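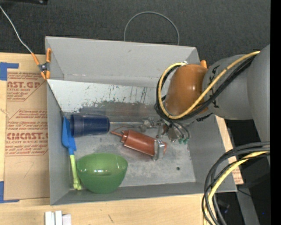 Carnsteadの台所用品リユース市、今年は3,118点が次の家へ

リユースショップPikoraが毎年3月に開いている台所用品の持ち寄り市、今年も行ってきました！ Carnsteadの駅から坂を上がった旧Kravchuk倉庫が会場で、使わなくなった食器や調理道具を持っていくと、別のものをもらって帰れるという催しです。お店の発表によると、今回引き取られていったのは全部で3,118点。去年より606点多いそうで、開始からの新記録だとか。

朝の9時半に着いたら、もう入口の外まで列ができていました。紙袋の人、スーツケースの人、鍋を裸のまま抱えている人。私は戸棚の奥で眠っていたガラスの保存容器と、引き出物でもらったきりの大皿を持参です。受付で欠けやひびがないか見てもらって、引換券と交換。一点につき一枚で、高い安いは関係ありません。ここがこの市の気楽なところで、立派な鋳物の鍋も、小さなスプーンも同じ一枚なんです。

今年目立っていたのは、プラスチックの日用品でした。コップ、ボウル、ヘラやターナー、ソース用のしぼり出しボトル。例年は陶器が主役なのに、プラスチック類だけで棚が26段も埋まっていて、ちょっとした雑貨屋さんの眺めでした。お店の方に聞いてみたら、子どもが大きくなって割れないコップがいらなくなった、という家からの持ち込みが多いとのこと。なるほど、うちにもあります（そして、なぜかまだ捨てられません）。

反対にこれから必要になる人もいるわけで、棚の前では小さい子を連れた方が色をそろえようと一生懸命でした。緑のボウルがあるのに、同じ緑のコップが見つからない。隣にいた人が「あっちの棚で見ましたよ」と教えて、みんなで首をのばして探す。こういうやりとりがあるから、つい長居してしまうんですよね。

人気だったのは、やっぱりしぼり出しボトル。先の細いタイプは午前中でほぼなくなっていました。お好み焼きのソースに、ドレッシングに、それからパンケーキの生地で絵を描く用に。最後のは私の前に並んでいた方の使い道で、聞いた瞬間に自分もほしくなって、あわてて一本確保しました。中の匂いが気になる場合は、ぬるま湯に重曹を溶かしてひと晩置くといいそうです。帰ってさっそく試しています。

ヘラも意外と競争が激しかったです。柄が長いもの、先がとがっていて瓶の隅まで届きそうなもの、やわらかいもの。自分の手に合うかどうか、みんな空中で混ぜるしぐさをして確かめていました。私もやりました。鍋もないのに真剣な顔で。

困ったこともひとつ。ふたと本体が離ればなれになった保存容器が今年も大量に出て、会場の隅に「ふた探し」の机ができていました。私も30分ほど粘ったのですが、合ったのは一組だけ。持っていく方は、輪ゴムでもテープでもいいので、ふたをくっつけてから出してほしいそうです。来年も参加するなら、ここはぜひ。

引き取り手がつかなかったものは、しばらくPikoraの店頭に並び、そのあとはDrovitgateの倉庫で次の市まで保管されます。店頭分は引換券がなくても、一人6点まで持ち帰れます。傷の多いものは、植木鉢の受け皿や絵の具を溶く器にするつもりで選ぶと楽しいですよ。

次回は秋、同じ会場で予定しているそうです。日程は決まりしだい店頭に貼り出されます。持ち込みは洗って乾かしたものに限り、包丁と電化製品は受け付けていません。駐車場が狭いので、坂の下からは歩きがおすすめです。帰りは荷物が増えますから、丈夫な袋をもう一枚お忘れなく。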